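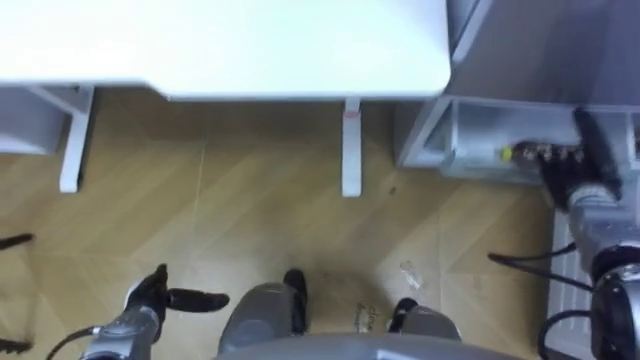 Gudrun Pfeiffer

Section 2: Setting up the desk and the open shelf

Now the fun part! By this stage your Plivbridge desk is standing on its legs, and all that's left is to give it a good spot, pair it with the shelving unit and clear the floor. A white desk with rounded corners looks lovely over a light herringbone floor, and it brightens the whole room.

You will need: a soft cloth, a tape measure and a helper for the lifting.

1. Pick up anything lying on the floor first. Scraps of clear plastic are hard to spot on light wood patterns, so look from a low angle.

2. Lift the desk into position with your helper, one of you at each end. Hold it by the legs or the underside of the top.

CAUTION: Do not drag the desk. The feet can leave scuffs, and they love to catch on the seams.

3. Stand the shelving unit with its open compartment facing you. Leave 600 mm between the desk and the unit so you can crouch down and reach all the way in.

4. Put the drawer unit on the left, beside the desk leg. Slide it in slowly - the fit is snug, and it looks great once it's there.

5. Check that the desk doesn't rock. If it does, turn the adjusting foot on the short leg until it sits firm.

6. Look inside the lower compartment of the shelf before you fill it. Take out loose tags, caps and packing bits, including the small ones near the front edge.

7. Wipe the desk top and the shelf with a damp cloth, then dry them. Marks on the legs usually come off with a drop of dish soap.

NOTE: Anything written on the floor while you were measuring should be wiped off before the furniture goes over it. Gerd Pfeiffer left his notes under a Plaltberg cabinet and they're still there!

8. Load the lower compartment with your heaviest things, such as binders and paper. Keep within 200 mm of the back wall for anything tall.

Give the screws a second tightening after 2 weeks of use, then go on to Section 3, Cable Tray.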